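Jovura Desk Riser, two months in

Posted Jan 19, 2021 by Greer Nisbet

I bought the Jovura with my own money, which I mention because the reviews I read beforehand were mostly by people who got one in the mail for free and then discovered it had changed their lives. It is a riser. You put it on the desk you already own, you put your screen and keyboard on it, and it goes up and down. It cost me $395. Keep that number in mind.

The box says assembly takes 10 minutes. Mine took 65, and I have built a fair amount of flat-pack. The instructions are drawings only, and step four shows two bolts that look the same on paper and are not the same length. Put the long one in the short hole and the crossbar binds. Ailsa Chisholm, who has the same model at work, made the same mistake and stripped the thread. Jovura sent her a new bar in nine days and charged her for shipping.

Once it's up, the lift is fine. It's quiet and it doesn't jerk. The trouble is side-to-side wobble at anything over elbow height. At the lowest setting I can't fault it. At the top setting my monitor nods every time I hit the space bar, and I'm not a heavy typist. The listing calls it "rock steady." Maybe they tested it with nothing on it.

I'm also not convinced by the "motion cycle" figure. The leaflet promises 1,000 cycles under full load, and it takes a second to see how little that is. Up and down twice a day gets you through less than a year and a half. Is that a lifetime rating or the point at which they stopped testing? I wrote to ask and got a reply thanking me for my interest in wellness.
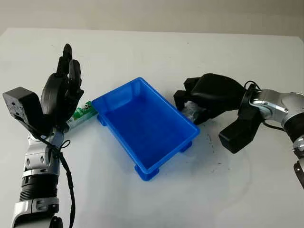
The other thing I wanted to check was the surface finish, because I had a cheap Gourlay riser before this and the coating came off on my sleeves. The Jovura's is better. Coffee wipes off, ballpoint mostly wipes off, and a hot mug left a faint ring that was gone by the next morning. The edges are another matter. They're sharp enough to leave a line across my forearms after an hour of typing, and a strip of foam tape from the hardware store solved a problem that a $395 product shouldn't have.

Does standing up help my back? I don't know, and I'm suspicious of anyone who does know after two months. I stood a lot in the first week, less in the second, and I now stand for phone calls. My back feels the way it did in the fall. I walk more than I used to, so even if it felt better I couldn't give the riser the credit.

Compared with the Arklow, which I borrowed for a weekend: the Arklow is uglier, heavier, and cranks by hand. It also wobbles less. If you can put up with the crank I'd look at that one first.

Good: quiet lift, decent finish, low setting is solid.
Bad: wobble at full height, sharp edges, bolts, customer service.
Would I buy it again? At half the price, maybe.

Comments (2)

Torquil Drummond
Mine wobbles too. Tightening the rear bolts helped for a week or so and then it came back.

Kirsty Imrie
Did you try it against a wall? I pushed mine back until it touched and the nodding is a lot less. Agree on the edges.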